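Home | Syllabus | Handouts | Labs | Contact

Storage and Workroom Basics
Handout 8: Surfaces and Edges
Revised 2018-04-07

This handout goes with the second half of the unit on setting up a work area. Bring it to the Sotelo workroom along with your floor plan from Handout 7. The plan should be drawn on the 12-square grid, and the aisle should be marked in pencil.

Before anything is placed, the surface gets cleared and wiped. Use the Sanex cloths from the shelf by the sink and work from the back toward the door. Grit left under a box will scratch a painted floor the first time the box is pushed. Check corners by hand - dirt collects there and a broom misses it.
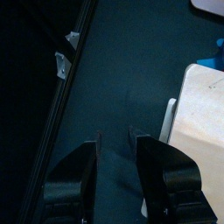
Edges decide how much of a surface you can use. Measure to the inside face of whatever borders the area, and write that number on the plan. A grooved black rail with light gray corner brackets, like the one running along the left, takes up room on both sides, so measure from the point that sticks in the farthest. Pale boxes show up well on a dark teal-blue floor, and a crooked one is easy to spot. On a light floor, put down tape first. Leave a hand's width between a box and any upright panel next to it.

For the exercise, the usable width is 276 cm and the depth is 116 cm. Lay out the boxes on your list so that every label can be read from the aisle. Heavy boxes go on the floor. Write down any box you could not place and say what stopped you.

Reading: the Momberg chapter on small storerooms, first section only. The Zenness worksheet is optional and will be used again in July.

Comments

The worksheet link goes to the old version. The one in the folder is right.

Do we measure to the bracket or to the bolt? I used the bolt and got a smaller number than my partner.

Bolt, if it sticks out more. Same rule as the paragraph on edges.

Contact the workroom desk | Copyright Sotelo Workroom Course | Back to top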